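Section 3. Planning and Budgeting for a Teleoperated Arm Cell

Read this section before you send a purchase request to Dekent. It covers what to measure, what to list and what tends to get left off the list. Installation starts in Section 4. If your site already has an arm and you are only adding a hand controller, go to step 5.

Prices are not printed in this guide. Ask for a current price sheet when you ask for a quote, and check that both carry the same month.

3.1 Before you start

You will need:

A floor plan of the room, with doors, windows and outlets marked
A tape measure
The planning worksheet (last page of this guide)
The name of the person who will sign for the purchase

NOTE: Fill in the worksheet in pencil. Most sites change the table position at least once before they order.

3.2 Fix the task first

1. Write down the heaviest, largest and smallest objects the arm will pick up. Use real measurements. The smallest object usually decides the gripper fingers, and the heaviest decides the arm.

2. Write down how the arm will be run. If an operator will guide it by hand from a controller, mark "Teleoperated" on the worksheet. If it will only run stored programs, mark "Programmed" and skip step 5.

3. Add the weight of the gripper and its cables to the weight of the heaviest object. Compare the total with the rated payload on the arm's data sheet. If the total is more than 70 percent of the rating, ask for a quote on the next size up as well.

CAUTION: The rated payload on a data sheet may apply only with the load close to the flange. Long fingers or an offset tool will lower it. Check the load diagram before you commit to a size.

3.3 List the equipment

4. List the arm, its control box, the mounting plate and the gripper as separate lines. Do this even when a supplier sells them as a kit. A kit price hides which parts can be replaced alone, and you will want to know that when a gripper wears out.

5. For a teleoperated cell, list the operator's side separately: hand controller, its mount, a monitor and a keyboard. Give the operator a position with a clear view of the gripper and room to move the controlling arm freely. Plan the operator's bench and the work table together on the floor plan. Small practice objects such as wooden blocks are enough for first trials and should come out of the supplies budget.

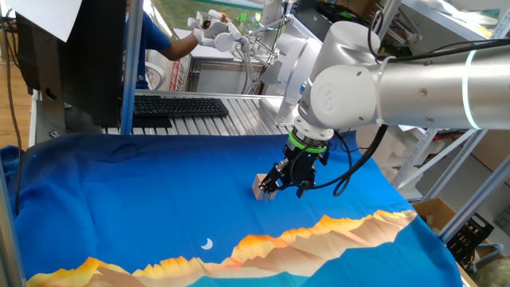
6. List the work surface. A cloth cover is cheap, protects small parts and can be changed when it gets dirty, but it wrinkles and can shift under the gripper. If your task needs repeatable positions, budget for a fixed mat or a plate with locating holes.

7. List the cables. Measure each run along the path the cable will really take, including up and down table legs, and add slack for the full swing of the arm. Order gripper cables one length longer than you think you need.

NOTE: Cables are the item most often missing from first orders. Elin Nicholas, who handles order checks at Dekent, will hold an order that has a gripper on it and no gripper cable, and this adds days.

8. List storage. Keep the original packing foam and boxes until the warranty period ends. An arm sent back for service in other packaging may be refused. Allow shelf space for this outside the arm's reach.

3.4 Measure the room

9. Mark the arm's full reach on the floor plan as a circle. Use the reach with the gripper fitted. The bare-arm figure is too small.

10. Draw the same circle for a second arm or an arm-type controller, if you have one. Where the circles overlap, note it on the worksheet. Overlap is allowed but must be covered in your risk assessment.

11. Check the light. Daylight from a window changes through the day and can upset a vision system. If you plan to add cameras later, put blinds on the list now.

12. Check the outlets. Each arm needs its own. Do not plan on a power strip for the control box.

WARNING: Do not place the operator's position so that the only way out passes through the arm's reach.

3.5 Build the budget

13. Copy each line from the worksheet into one of three groups: Purchase, Installation, Yearly. Training goes under Installation the first time and under Yearly after that.

14. Add a line for spares. At a minimum this means one set of gripper fingers and one gripper cable. For cells that run every working day, add a second emergency stop button.

15. Add a line for staff time. Someone has to unpack, level the table, mount the arm and run the acceptance checks. The Valwood site left this line blank and later had to move 2,403 dollars out of its Yearly group to cover it.

16. Get at least two quotes for the table and framing. Aluminum extrusion can be bought cut to length or as full bars. Cut to length costs more – but full bars need a saw, a helper and somewhere to put the offcuts.

NOTE: Gripper quotes from Istex and Watkins list the mounting flange differently. One includes it in the gripper price and the other puts it under accessories. Make sure it appears once and only once in your total.

3.6 Order in stages

17. Place the order for the table, frame and power work first. These do not depend on the arm's serial number and can be finished while the arm is on its way.

18. Order the arm and gripper together, so that the flange pattern can be checked against both.

19. Order the operator's equipment last, but allow 6 weeks for the hand controller. Requests received in December are scheduled for the new year.

20. Send the finished worksheet and floor plan to Berwyn Yorath in Applications. Questions about payment terms go to Vasiliki Manolakis in Accounts.

Keep a copy of both. You will need the floor plan again at step 2 of Section 4.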